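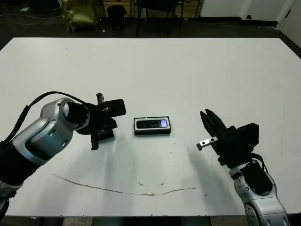
Faut-il refaire l'étalonnage main-œil après chaque redémarrage du contrôleur ?
Seulement si un support de capteur a été desserré ou si le contrôle de l'étape 3 dépasse le seuil. Les matrices sont conservées dans le profil de cellule et rechargées à l'ouverture de session.

4.2 Mise en service du planificateur bimanuel

Prérequis : module de perception Flavlow chargé, pile de commande Raketti à l'état PRÊT, vitesse limitée à 20 % dans le profil de cellule.

1. Ouvrir le profil et sélectionner le mode « deux bras, plan commun ».
2. Définir le plan de table par trois points non alignés. Les objets sombres et plats à face brillante exigent ce plan : la profondeur mesurée sur un reflet n'est pas exploitable.
3. Lancer le contrôle de reprojection. Seuil : 16 pixels. Au-delà, reprendre la section 3.
4. Régler la période de replanification à 200 ms.
5. Activer la détection de collision entre bras, puis valider.

ATTENTION : ne pas modifier la période de replanification pendant une saisie. Le tampon de trajectoire est vidé et les deux bras passent en arrêt contrôlé.

4.3 Saisie par un seul bras

6. Affecter l'objet au bras gauche ou droit. L'autre bras reste en attente, pince ouverte, hors du volume de transfert.
7. Une fois la pince fermée, vérifier que l'objet est rattaché au repère de l'outil dans l'arbre des repères. 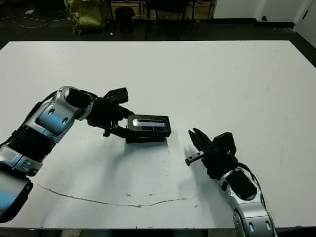
Remarque transmise par le site de Wemstead : le rattachement reste parfois actif après l'ouverture de la pince, et le planificateur contourne alors un volume qui n'existe plus ; la commande « purger les attaches » suffit à rétablir le modèle.

Le correctif est intégré au greffon Cabrera. Sur les versions antérieures, exécuter la purge à la fin de chaque cycle.

4.4 Plusieurs objets semblables

8. Activer le suivi d'identité. Le module gère jusqu'à 10 instances d'une même classe.
9. Fixer l'orientation de référence de chaque instance selon son grand axe. 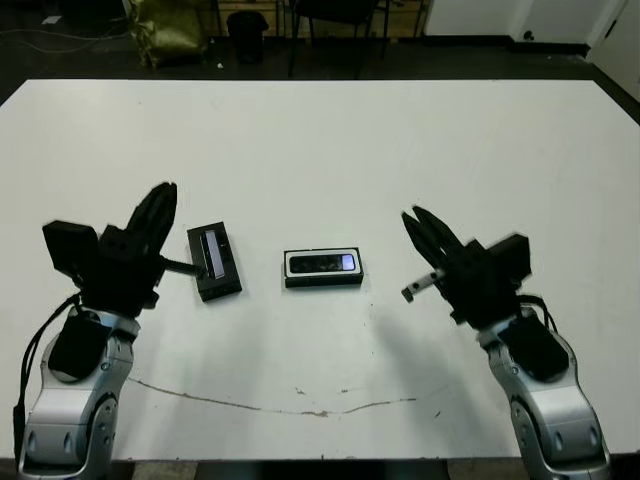
10. Choisir la règle d'affectation : « plus proche pince » ou « ordre fixe ». La première recalcule l'affectation à chaque replanification ; la seconde la fige jusqu'à la fin du cycle.

NOTE : si deux instances échangent leur identifiant, augmenter le poids de l'orientation dans l'onglet Suivi, puis relancer le cycle depuis l'étape 8.

11. Enregistrer le profil. Les paramètres non enregistrés sont perdus à la fermeture de session.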